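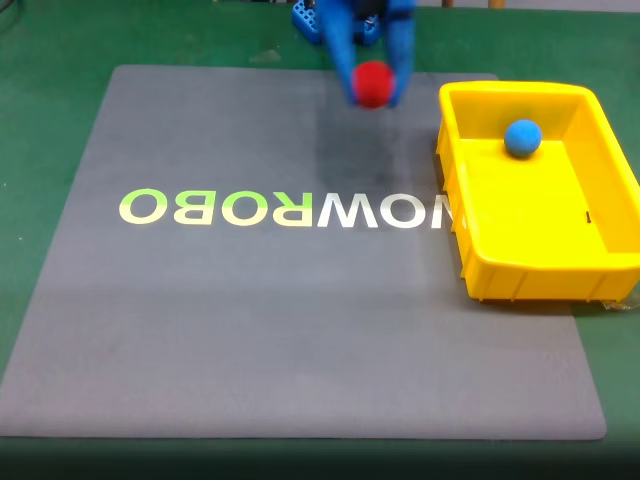 3.2 Work surfaces and sorting materials

Figure 2. Tabletop layout with gray mat, red and blue balls, and yellow tray.

All sorting tasks were set up on a table with a green top. A dark gray mat was laid over most of it, leaving a band of green showing at the left, top and right (Figure 2). The mat is flat, roughly square, and has slightly rounded corners. We chose it from the Viklund line after trying the tasks on the bare tabletop, where the balls rolled too easily. On the mat a ball that is set down gently stays close to where it was put.

The surface is matte and a little mottled. Lighter patches can be seen toward the left and lower areas, and there is a darker, smudged zone in the upper middle. We did not replace the mat during the study, and we did not try to even out its color. It was wiped with a damp cloth at the end of each session and left flat overnight.

A line of large capital letters runs across the middle of the mat, partly in pale yellow-green and partly in white. In Figure 2 the letters appear mirror-reversed. The lettering was not part of any task. It did turn out to be useful as a landmark when the tray had to be put back in place, and session notes often give positions in relation to it ("just past the last letter"). In the layout shown, the lettering stops just short of the tray.

3.3 Balls and tray

The balls were bought from Miromari in a mixed bag. They are small and soft, and they compress slightly when held. The red and blue balls were used in every task. Other colors in the bag were kept back for the pilot and are not reported here. Balls that had lost their shape were taken out before a session and swapped for new ones of the same color.

The tray is yellow plastic. It stood at the right of the work area, and its place was checked against the lettering before each run. In the layout in Figure 2 the blue ball is in the tray, while the red ball is held at the far end of the layout, near the top edge of the mat. We call this the "one in, one out" layout. It is one of 5 used in the study, and it accounts for 98 of the 230 runs.

Two other trays were considered. A shallow one from Fimico let balls roll back out over the rim, and a deeper one from Bostgate hid them from view at the seated height used for scoring. The yellow tray avoided both problems and was kept for all later runs.

3.4 Scoring

A run was scored as complete when every ball named in the instruction was inside the tray and at rest. A ball resting on the rim counted as outside. Balls that left the mat and came to rest on the green tabletop were recorded separately, as were balls that fell from the table. In 16 runs the tray itself moved far enough to cover part of the lettering. These runs were kept in the data and are marked in the results tables.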